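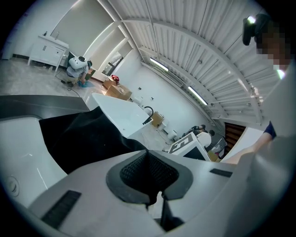
Talk notes: marking metal tags for plant rooms and yards

Version 4, 2022-11-08. Slot is half an hour with questions at the end. Slide cues in square brackets.

[Slide 1, title]

Introduce the subject. This talk covers stamped and etched metal tags for pipework, valves and outdoor plant. Plastics are out of scope. So are vinyl labels, except where the adhesive section overlaps.

Say at the start that the figures come from our own jobs at Skuvomance and from the Dristard site survey. They are not a standard and should not be quoted as one.

[Slide 2, choice of metal]

Stainless: use for wash-down areas and anything near salt. Hard to stamp by hand. Characters come out shallow if the blow is light, and a second blow gives a double edge.

Brass: takes a stamp well. Goes dull outdoors within a season, and filled characters then read better than unfilled ones.

Anodised aluminium: light, cheap, good contrast when etched. Scratches show. Do not use where the tag will knock against a steel wheel.

Pause here. Someone usually asks about copper. We have had no call for it.

[Slide 3, stamping]

Depth matters more than character height up to the normal reading distance. Beyond that, height takes over.

Machine stamping holds the baseline. Hand stamping drifts, usually downwards to the right. A jig with a stop bar cures most of it. Show the jig drawing. The drawing has the stop bar on the wrong side; say so before the audience does.

Batch size: below 500 tags the setting-up time is most of the cost. At 1000 it has more or less stopped mattering. Do not give prices from the platform.

[Slide 4, etching and filling]

Sequence is clean, mask, etch, rinse, fill, cure, strip mask. Filling before the rinse is complete traps residue under the paint, and the fill lifts from the corners of the characters first. Look at the inside corners of 4, 6 and 8 when inspecting.

Black fill on stainless is the default. Red was asked for at Dristard on the fire main tags and faded faster than the black on the same wall. We now offer red as a painted border with black characters.

[Slide 5, Dristard survey]

677 tags inspected. All fixed outdoors, all from the same original order, two metals.

Points to make:
- Most failures were in the fixing. The marking itself was generally readable.
- Single-hole tags on split rings turned face inwards. Two-hole tags on wire did not.
- Adhesive-backed tags on lagged pipe came away with the cladding when the lagging was changed, and were not put back.
- Duplicate numbers were found on the north side. This was a fault in the schedule and had been stamped faithfully.

Keep this slide short. The full table is in the handout.

[Slide 6, the schedule]

The customer's list is the part of the job that goes wrong. Ask for it as a spreadsheet with one row per tag and one column per line of text. Refuse scanned drawings with numbers circled in pen.

Leading zeros: check that the file has kept them. Letter O and figure 0 should never both appear in a numbering scheme. Same for I and 1.

Accents and fadas: the Ó Briain order is the case to mention. The standard stamp set has no accented capitals and the plates had to be etched. Ask about names before quoting, not after the proof.

[Slide 7, proofs]

Send one proof per layout and a full text listing. The customer signs the listing. A signed layout alone does not cover the numbers.

[Slide 8, fixing]

Stainless wire for anything hot. Nylon ties are acceptable indoors only. Rivets need an agreed hole size, and the hole goes in before etching so that the burr can be taken off the blank.

Vetent supplied the pre-punched blanks used in our April trial. Hole position was consistent across the batch. Edges still wanted a pass on the wheel.

[Slide 9, questions]

Likely questions: barcodes on metal (yes, etched, test with the customer's own reader), minimum order (none, but see slide 3), tags for buried services (a separate subject, take it afterwards).

Leave sample tags on the side table. Collect them again before the next speaker.

© 2022 Skuvomance | Contact us | Back to top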